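Zolon Laundry: data card for the Temeck student club's two-arm set

Version 3, last touched 17/04/2020. Replaces the version with the wrong folder names.

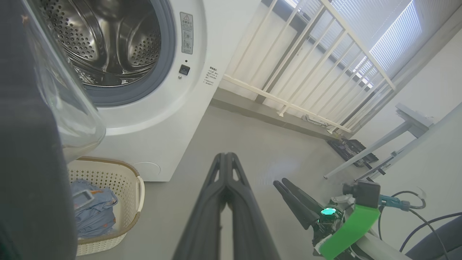
Eino Oksanen wrote back after reading the draft that a club which can't agree on who washes the mugs has no business teaching anything to do laundry, and could we please say up front which episodes are worth training on. Fair on both points. The answer to the second is under "Known problems."

What's in it

245 episodes of one chore: clothes out of a basket, into a front-loading washer. Two arms, two-fingered grippers, both driven by whichever club member had lost the argument that evening. Each episode has wrist video, joint positions, gripper opening and a one-line note from the driver. The notes were meant to be useful. Some are just "no."

Layout

episodes/ holds one folder per run
notes/ holds the driver notes, spelling untouched
splits/ has train and test lists; please use ours, so we can compare scores
tools/ has the Begović converter, which works if you run it from the top folder and sulks anywhere else

Labels

Every run is marked done, partial or dropped. "Done" means all the clothing ended up in the drum. A sleeve hanging over the door seal is "partial," after a discussion that lasted longer than the recording did. Uldis Vanags made the final call on the disputed ones and is no longer taking appeals.

Known problems

Episodes in the first batch have the left and right arm names swapped. The converter fixes this. If you skip the converter, you fix it.
Five runs have joint data that starts late. They're listed in splits/avoid.txt.
Glass doors, steel drums and daylight do not make for even exposure. We left the video as recorded.
One washer, one room. Don't expect a model trained on this to cope with a top loader.

Use

Free for class and club work. If you enter the Venitz challenge in November with it, credit the club and tell us your score, even if it beats ours. Bug reports go in the tracker with the episode number in the title.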